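Kernau lending kitchen to open in former Bamis shop

2 February 2019

A lending library for cookware, crockery and children's play kitchens will open in Kernau in September, after the town council agreed to let the former Bamis shoe shop on a five-year lease.

The scheme is run by Nudarora, a local charity that has lent out party crockery from a church hall for the past 6 years. It has 300 members and a waiting list for its larger sets, and says it has run out of shelf space.

Members will be able to borrow pots, pans, baking tins, plates and serving bowls for up to two weeks at a time. A separate section will hold toy food and small tableware for playgroups and childminders, who at present have to share a single box between them.

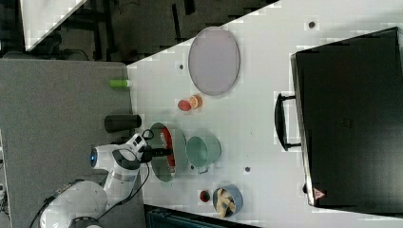 A bowl with a red interior, a pale mint-green cup and a blue bowl on a white tabletop.

Grażyna Nowicki, who manages the library, said the hall had served its purpose but had become hard to work in. "Everything has to be packed away by four o'clock because the dance class comes in," she said. "We spend more time lifting boxes than lending things out."

The new premises have a street entrance without steps, a sink at the back and a yard where vans can unload. Sandhu, the building firm, will put in shelving and a second sink over the summer. The work is expected to cost around £700 — less than first thought, as the shop's old counter will be kept.

Borrowing will stay free for members on a low income. Others will go on paying a yearly fee, which has not gone up since the library began. Playgroups will be able to join as a group, with one named person responsible for returns.

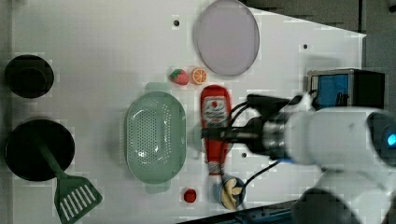
What happens if something is broken while it is on loan?
Borrowers are asked to report it when they bring the set back. There is no charge for a single plate or cup, but pans and serving dishes must be replaced or paid for.

Two neighbouring traders wrote to the council about parking on loan days. Councillors agreed that collections should be spread across the morning and that the yard, not the street, should be used for loading. The arrangement will be looked at again after the first winter.

Opening hours have not been settled. The charity would like one evening a week for people who work during the day, but that depends on finding enough helpers to cover the desk. 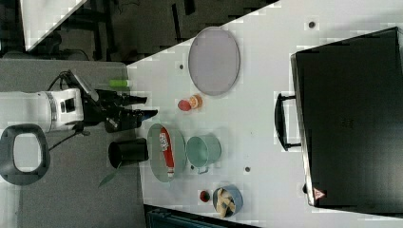
Part of a white-topped table, with a small bright green item near its edge.

The church hall service will carry on as normal until the move. Members with sets on loan over the summer will be told by letter where to return them.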